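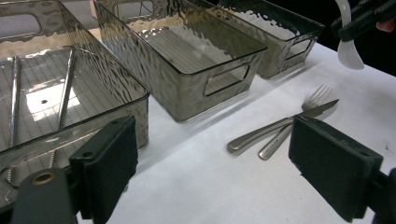
Photo: Erzsébet Sipos

Sorting cutlery with the Filletti hand-held gripper kit

I love this job as a first go with the kit! Set three bins on a white table and lay a fork across a knife.

1. Open the fingers fully and line up the gap with the crossed pair.
2. Come in low and slow, then close on the fork handle – the tines slip.
3. Lift straight up, pause, and lower it into a bin. Don't drop it.
4. Go back for the knife.

Do five rounds, then swap hands. The sixth is where it gets really fun.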